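Rental page last checked December 29, 2024

# Gillo folding ceremony arch, rental

We rent one arch. Most wedding rental houses carry a dozen, and if you want a moon gate or a triangle with a neon sign on it, Vestorlow across the river has a whole barn of them. Ours is a plain square steel frame from Robichaud, painted matte black, and we have been renting it out of the Stemulstead shop long enough to know what it does well and what the catalog oversells.

## What the maker says, and what we think

**"Sets up in minutes."** Two people who have done it before can manage that. Two groomsmen in dress shoes, reading the sheet for the first time, should allow half an hour. The corner pins only go in one way and the sheet draws them backwards. We have put tape on ours.

**"Supports lavish floral designs."** Lavish is a big word. The crossbar holds a good garland, end to end, with heavier clusters at the two corners. It does not hold a solid wall of roses in soaked foam. A florist tried that at an outdoor wedding and the bar came back with a bow in it, which is why there is a weight line in the rental agreement now.

**"Wind rated."** By whom? We could not find a test, and when we wrote to ask, the reply talked about powder coating. In a light breeze it stands fine with the base plates weighted. With a chiffon drape on it you have built a sail, and we want all four feet tied down or staked before guests sit. If the forecast is bad, move it indoors or skip the drape.

**"Timeless."** It's a black rectangle. You may get tired of it less quickly than you would a neon sign, and that is as far as we'll go.

## Specs

| | |
|---|---|
| Frame | Square steel tube, matte black |
| Base plates | 4 |
| Sandbags included | 6 |
| Corner and brace pins | 17, counting the spare |
| Folds flat | Yes, with the crossbar off |
| Fits in a sedan | No, whatever the catalog picture suggests |
| Item number | 3602 |

## Do you need an arch at all?

Ask this before you book. If you are marrying under a big tree, in front of a stone fireplace, or in a church that already has a perfectly good altar, the arch will stand there competing with it. We have delivered to a lakeside dock where the couple took one look and sent it back to the truck. They kept the flowers, set them in two buckets at the end of the boards, and the photos are some of the nicest we've been sent.

Where it earns its fee is a flat lawn, a rented hall with an exit sign behind the officiant, or a tent with nothing to look at. Then it gives people somewhere to face.

As for color, black goes with deep fall flowers and with plain greenery. With pale pinks and peach it can look hard. A drape softens it, but see the note on wind. We don't repaint for individual bookings, and please don't wrap it in floral tape that leaves glue behind. Ribbon or soft wire only.

## What comes with it

- The frame in two canvas bags, plus the base plates
- Sandbags, already filled, with plain black covers
- The setup sheet, with our corrections in red
- Pins, in the small bag tied to the crossbar

Drapes and flowers are not included. Neither is a ladder, and you'll want a step stool for the top corners unless everybody in your party is tall.
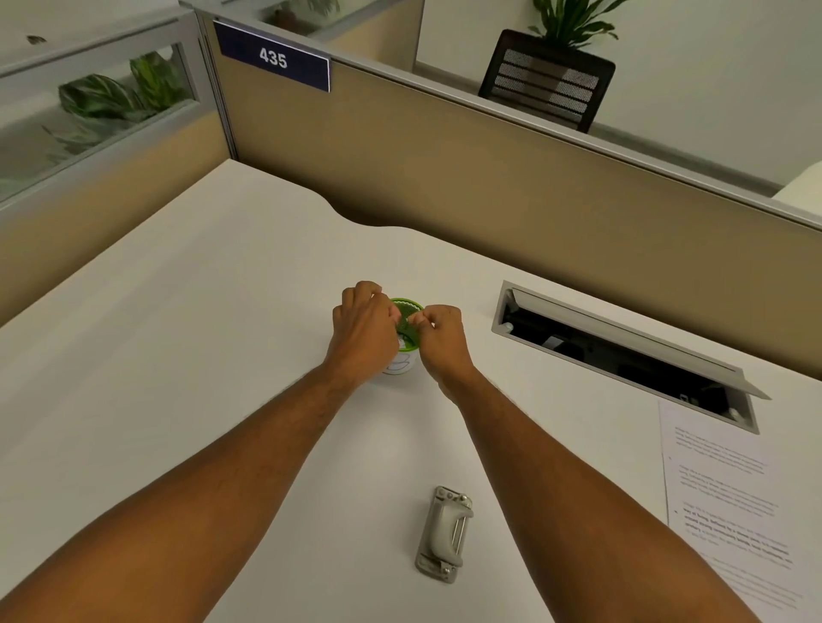 ## Booking and returns

Rental runs from the afternoon before the ceremony to noon the day after. The deposit comes back when the frame does, with all its pins. A missing pin is charged at cost. A bent crossbar costs you the deposit, and we do check it against a straightedge.

January is the slow month and the one time we'll let you come in and put it up yourself on the shop floor before you pay anything. Take us up on it. More than one couple has done that, stood under it, and decided to spend the money on food.

You can pick it up or have us deliver. Delivery includes setup if you ask for it when you book. It does not include waiting through the ceremony to carry the arch over to the reception, a thing several planning blogs now suggest as a money saver. Moving it with the flowers still on shakes half of them loose. If you want it in both places, put somebody in charge who isn't in the wedding party, and leave time.

Questions about florist weights, tent ceilings or odd ground go to Prasert Chuensuk at the Stemulstead counter. He'll want the ceiling height at the lowest point, and a photo of the ground if it slopes. Please measure the ceiling yourself, as venue brochures tend to give the height at the peak.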